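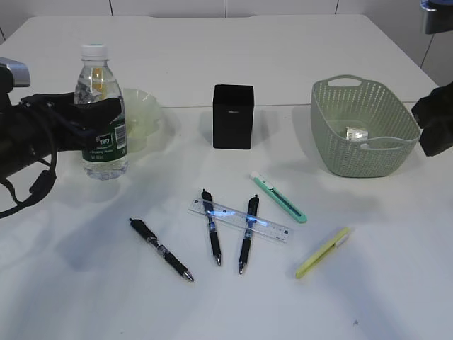
Cristian Huamán asked at the end of the last session why a cap and a bottle can't simply be made of the same plastic, and whether it would make recycling easier if they were. It would help in some ways and hurt in others. The question leads straight into today's material, so these notes start there.

Packaging and Waste, Unit 4
What a drink bottle is made of
Notes for February 25, 2026

1. Three materials in one package

Most single-use drink bottles have a body of PET, a cap of polyethylene or polypropylene, and a label of paper or plastic film. There is also glue or ink, sometimes both. Each was picked for a job.

PET is clear, light and stiff for its weight. It holds carbon dioxide fairly well, so it works for soda as well as still water. It can be stretched into shape quickly.

Polyethylene and polypropylene are softer. A cap has to turn easily, grip the thread and press against the rim to seal it. A PET cap on a PET neck tends to be hard against hard, and getting a reliable seal takes more careful design. All-PET closures have been worked on, but the softer plastics are still the usual choice.

The tamper band is the small ring under the cap. Thin bridges connect the two, and they break the first time the cap is turned. On many bottles the ring then stays on the neck and goes through recycling with it.

2. From preform to bottle

A bottle starts as a preform, a thick tube that looks something like a test tube with a finished thread at the open end. The preform is injection molded. It is shipped that way to save space, and the filling plant does the rest:

The body of the preform is heated. The neck is kept cool so the thread holds its size.
A rod stretches the tube lengthwise.
Air pressure pushes it outward against a mold.
The bottle cools, leaves the mold and goes to filling.

Stretching in two directions lines up the long molecules in the plastic and makes the wall much stronger than the same thickness of unstretched PET. You can check this on any empty bottle. The neck and the center of the base were hardly stretched, and they are thick and heavy. The side wall is thin but hard to tear.

Worked problem. A plant in the course problem set, Nostomard, ships preforms in bins. Each bin takes 300 preforms of one type. Blown bottles of the same type fit only 40 to the same bin. How many bins of bottles carry the contents of one bin of preforms? Divide 300 by 40 to get 7.5, so eight bins, the last one half full. Now go back to the shipping costs from Unit 3 and repeat the comparison on your own.

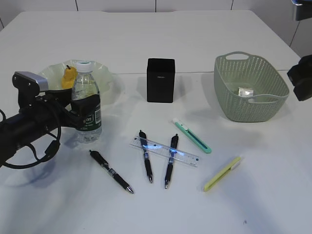 The problem leaves out one thing on purpose. A plant that buys preforms has to own and run a blow molding machine, and a small plant may not sell enough to pay for one. For such a plant, buying finished bottles from nearby can be cheaper even with all the air in the truck. Keep this in mind for the written assignment. Several people last term gave a single answer for every size of plant and lost points for it.

3. Sorting by density

After collection, bottles are sorted, ground into flakes and washed. The flakes then go into a tank of water. Polyethylene and polypropylene are less dense than water and float. PET is denser and sinks. Two streams come out of one tank with very little effort.

So a cap of a different plastic is less of a problem than it seems, provided the two plastics fall on opposite sides of water. PVC is a different matter. It sinks along with PET, and even a small amount does damage when the PET is melted again. Plants try to catch PVC before the tank, usually by optical sorting.

Go over these terms before the quiz:

Flake: ground, washed plastic that has not yet been melted.
Float-sink tank: a water tank that separates materials by density.
Yield: the weight of usable material that comes out, divided by the weight that went in.
Contamination: anything in a stream that should not be there, including the wrong plastic, food and dirt.

4. Labels

A label can be glued on, wrapped around and glued only at the overlap, or shrunk over the bottle as a sleeve. For the recycler the main questions are how much of the bottle it covers, whether it floats, and whether its ink stays put in hot wash water. Ink that bleeds can tint clear flakes, and tinted flakes sell for less.

Full sleeves cause a separate problem. Optical sorters read the outside of the package, and if the sleeve is made of a different plastic the sorter may read the sleeve and miss the bottle.

Design comparison. Two bottles in the problem set, Swati and Prokwood, hold the same amount. Swati has a wraparound film label that floats. Prokwood has a full sleeve that sinks. Write a short paragraph on each and say what happens at the sorter, in the wash and in the tank. Do not rank them until all three steps are covered.

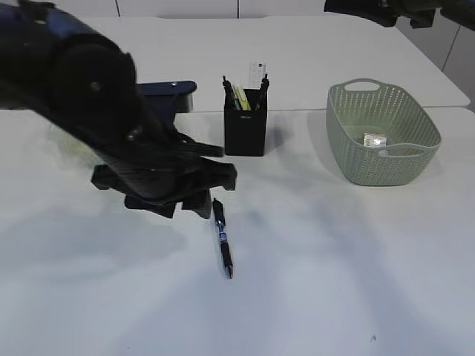 A common mistake is to stop at the tank. The sleeve on the Prokwood bottle has already caused trouble at the sorter, and some of those bottles never reach the wash at all. They count as losses, and they belong in the yield figure.

5. Collection

None of the steps above matter for a bottle that never comes back. For the made-up numbers in the assignment, use the town of Brameo, where 65 percent of bottles sold are collected and the plant's yield is 80 percent. Multiply the two: 0.65 times 0.80 is 0.52. Just over half of the material sold returns as usable flake. Raise one number at a time and see which change moves the result more — and say what each change would probably cost.

Assignment

Answer the Brameo problem and the Swati and Prokwood comparison, two pages in total. Show the arithmetic. Units go on every line, including the ones where they seem obvious.

Reading for next time is the chapter on glass. Bring the density table from Unit 2.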